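Projects > Bench Automation > Udberg Lab > October report

Thank you again for your patience while we settled in. The arm now moves plates and tip racks in our simulated Ren cell, and 19 of the 200 planned runs are done.

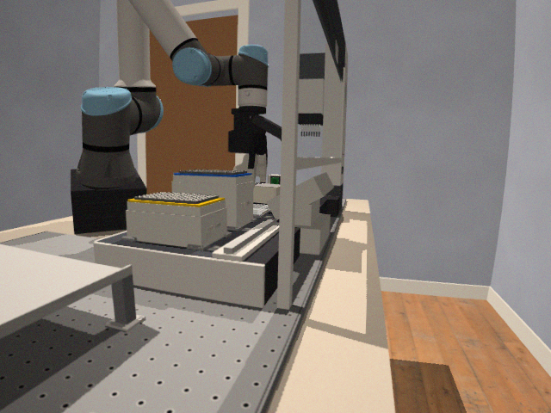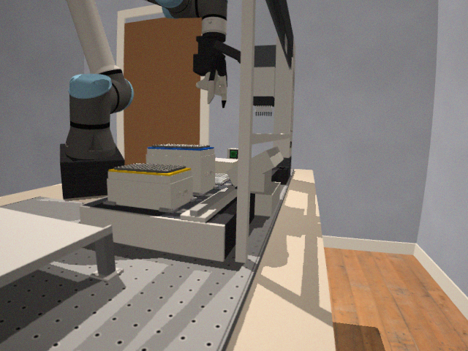
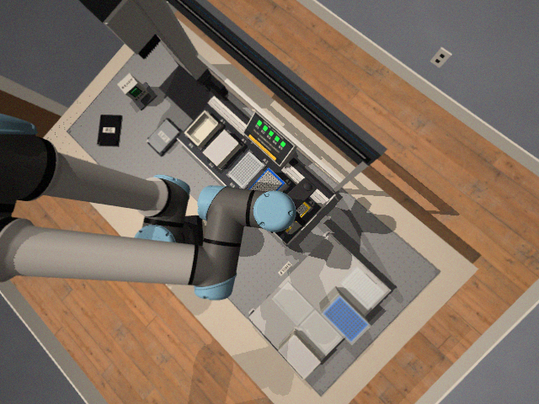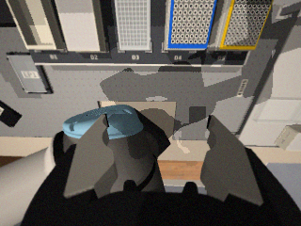
Simulation views of the arm and the pipetting deck, Udberg.

Mogens Bisgaard and his six technicians are glad to hand over the evening reloads, though they'd like a say in the new shifts!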